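Simulation before hardware: clearing a bathroom, arm on a fixed bench

Shared Workshop Forum > Automation > Build logs

gusta_rail
Joined: December
Posts: 308

Continuing from the old thread, which got too long. Status of the Elton build as of March 2023.

The scene loads without errors now. Arm is the stock Franka model on a fixed tabletop, gripper swapped for the black jointed one we have the mesh for. Target is the top of the toilet tank. The task is to pick the paper roll and set it down on the bench without disturbing what is next to it. The real version will be a mockup in the back bay of the workshop, built once the planner stops embarrassing me.

Collision geometry for the tank and lid is convex decomposition. I started with the raw mesh and the physics step was unusable.
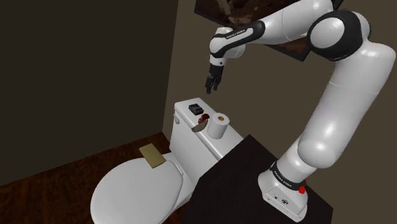 Planner is sampling-based, 300 attempts per query, then a shortcut pass. It finds a path to the pregrasp pose nearly every time. The approach is the weak part. The roll stands very close to the red handle of the knife-like object, and the finger on that side has almost no room to come down. If I rotate the wrist to open along the tank, the grasp is clear but the retreat runs close to a joint limit.

Questions:
Would you pad the collision shapes on the small objects or leave them exact?
Has anyone run this gripper with a grasp from above on something hollow?

simiyu_k
Posts: 2

Leave them exact in the planner and pad the gripper. If you pad the objects, the gap between roll and handle closes and every grasp from above is reported as a collision. I lost a weekend to that.

Ľudovít Machala
Moderator

Disagree. Pad both, but by a small value, and turn off the padding for the target object only during the last part of the approach. Exact shapes give you paths that touch in reality. The real arm will not be calibrated as well as the rendered one.

Also check the friction on the tank top. Default values are often too high for a glazed surface.

gusta_rail

Friction is at default. I will lower it.

On padding: I tried something like what Ľudovít describes, but with one value for everything. Failure rate on the approach more than doubled. Per-object values are possible, but the config format we use in Grutham doesn't expose them, so it means a patch.

simiyu_k

Then patch it. It's a dictionary lookup.

For the hollow question: fingers on the outside, low force. One finger in the core sounds clever and works until the cardboard folds. A rigid body in simulation won't show you that.

tern_and_tap

Different opinion on the whole setup. Why is the base fixed there? From that side the forearm has to reach over the tank with the elbow high. Move the bench 3 inches toward the lid and you can probably drop the elbow and get your joint limit back. You are tuning a planner to get around a furniture problem.

gusta_rail

The bench position matches the floor plan of the back bay. There is a drain where you want to put it.

tern_and_tap

Then mirror the scene.

Ľudovít Machala
Moderator

Mirroring changes which side the red-handled object is on, so it is a different test. I would run both and log them separately. Please also log the retreat as its own stage. In the last thread the failures were all under "grasp" and we could not tell what had gone wrong.

gusta_rail

Agreed on the logging. Stages are now pregrasp, approach, close, lift, retreat, place. The mirrored scene is a quick edit and I can do that first. The padding patch will come after it.

Lowered the friction while writing this. The roll slides when the first finger makes contact, and it slides toward the handle. So the centering error matters more than I assumed, and the earlier success numbers should be ignored.

simiyu_k

Close slower and see if it still slides. Post the log either way.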